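Obituary Questions I Get All the Time

I write obituaries for families around Prurnport, mostly from my kitchen, and these come up on nearly every call. 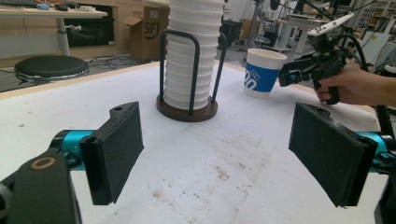
How long should it be?

As long as you want, but the Prirkico paper charges by the line past the first 12, so ask for a quote first! My longest ever ran to 423 words (he had a lot of cousins). Online you can go on forever.

Do I have to give the cause of death?

Nope. "Passed away at home" is plenty, and plenty of families leave out even that.

What about an ex-husband or ex-wife?

Ooh, this one. If they share kids, I usually put "the mother of his children" and read it aloud to the family before anything gets sent. Stepkids go in with the other kids unless somebody asks me to split them up.

Can I still run one if the service already happened?

Sure! I did one in February for a death the summer before. Just say "a service was held" and skip the time.

Who sends it to the paper?

Tsang Funeral Home sends theirs in for you. With Lallel Cremation you send it yourself, by 10 in the morning for the next day's page.

Do you keep a copy?

Yep, every one of them, 382 so far. Email me if yours got lost.

Comments

gardengate: What if we don't know the maiden name? Grandma never used it.

Reply: Leave it out, or try her marriage license at the county clerk.

tworivers: The ex-wife wording saved us a big fight, thank you

Contact | Copyright 2021 | Back to top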